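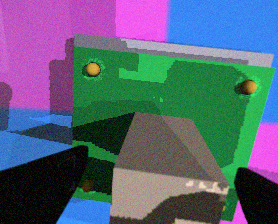
Green board, pink wall left, blue wall right

Re: [hallpaint] which green for the notice board

Rasmus Kütt wrote:
> I still think two coats of the Nultari will do the back corridor.
> Has anyone got the tin number? And are we keeping the pink or not,
> I have to order by Sunday.

Rasmus, tin number is 3782, the matt one. NOT the eggshell, that's what went patchy in the stairwell last July and we had to sand the whole lot.

Pink: keep. Blue: keep. Only the corridor changes. Thought we settled this but fine.

Two coats wont do it over the old brown. I tried a bit behind the radiator, still grinning through after the second. Three, or one of the Oltetti primer and then two. Primer is cheaper, 121 for the big tub at Chaturvedi, they wanted 205 at the other place for the same thing.

Rollers - I have 6, short pile, don't buy more. Trays are a mess, buy trays. Masking tape too, the wide kind. The Trukar stuff took the varnish off the door frame so please no.

Can someone with a key let me in before 8? I'd like the primer on early so it gets the day to dry. Skirting I'll do myself, nobody else touch teh skirting.

More on the lights later, have to run, bus

On a greener green for the board: no opinion. Whatever's left in the shed.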